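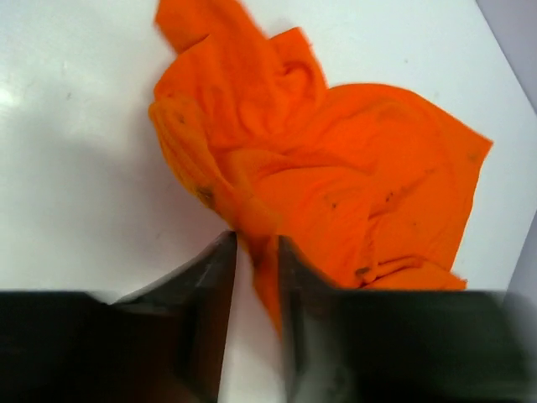
Tejido naranja sobre una superficie blanca.

La cocina de un valle contada por sus hornos

Ilel no figura en la mayor parte de las guías gastronómicas. La carretera principal pasa a cierta distancia de la localidad y el visitante que llega hasta su plaza lo hace, por lo general, con un propósito definido. Desde hace varios años ese propósito es, cada vez con mayor frecuencia, comer.

La cocina local se apoya en tres ingredientes de producción propia: la harina de centeno, el queso de oveja curado en bodega y una variedad pequeña de ciruela que se recoge a finales del verano. El recetario doméstico los combina de manera constante, y los establecimientos de la zona han optado por conservar esa sencillez en sus cartas.

El horno comunal

El horno de Ilel se enciende antes de las cinco de la mañana. Funciona con leña de haya y tiene capacidad para 128 hogazas por hornada, cifra que en junio, con la llegada de los primeros visitantes, resulta insuficiente. La masa fermenta durante la noche en artesas cubiertas y se forma a mano, sin molde. El resultado es un pan de corteza oscura y miga densa, de sabor ligeramente ácido, que admite varios días de conservación.

La pieza más solicitada, sin embargo, es la torta de queso. Se elabora con la misma masa, estirada hasta obtener una lámina fina, y se rellena con queso rallado, cebolla cocida lentamente y pimienta. Se sirve caliente, cortada en cuartos, y se acompaña de ciruelas encurtidas. Conviene adquirirla en el propio despacho a primera hora; a media mañana las existencias suelen haberse agotado.

Las mesas de Hurker

A 10 kilómetros valle arriba se encuentra Hurker, una población de menor tamaño cuya tradición culinaria presenta diferencias notables. El centeno cede protagonismo a la cebada y el queso se consume fresco. La casa de comidas Coşkun, situada junto al antiguo lavadero, ofrece un menú único que varía según la temporada y que se compone habitualmente de sopa, plato de cuchara y postre.

La sopa de cebada con yogur es la especialidad de la casa. Se prepara con caldo de cordero, se liga fuera del fuego y se termina con mantequilla y menta seca. El plato principal puede ser un guiso de alubias con carne ahumada o, en los meses fríos, col rellena cocida en cazuela cerrada. La ración es generosa y el servicio, pausado – la cocina trabaja con un solo fogón de leña y no admite prisas.

El comedor dispone de un número limitado de mesas. Se recomienda reservar con antelación y confirmar el menú del día, especialmente en el caso de quienes sigan una dieta sin carne, para quienes la casa prepara alternativas previa solicitud.

Una bodega de quesos

Entre ambas localidades, en un desvío señalizado, se halla la quesería Curketti. Sus bodegas, excavadas en la ladera, albergan 300 piezas en distintas fases de maduración. El queso joven presenta una pasta flexible y un sabor lácteo limpio. El curado, que permanece 95 días en bodega antes de su venta, adquiere una textura quebradiza y notas de fruto seco.

La quesería organiza catas por la tarde, con una selección de cuatro quesos, pan de Ilel y compota de ciruela. La visita incluye un recorrido por las bodegas, donde la temperatura es baja incluso en verano. También existe una pequeña tienda en la que pueden adquirirse cuñas y piezas enteras, envasadas para el viaje.

Información práctica

El valle puede recorrerse en una sola jornada, aunque la disposición de los horarios aconseja pernoctar en Ilel. Un itinerario razonable comienza en el horno, continúa con el almuerzo en Hurker y reserva la quesería para el regreso. El transporte público enlaza las dos poblaciones por la mañana y a última hora de la tarde; el desvío de la quesería carece de parada y debe cubrirse a pie o en vehículo particular.

Los establecimientos pequeños del valle no siempre aceptan tarjeta, por lo que es preferible llevar efectivo. La temporada de ciruela fresca es breve. Fuera de ella, los encurtidos y las compotas están disponibles durante todo el año en el despacho del horno.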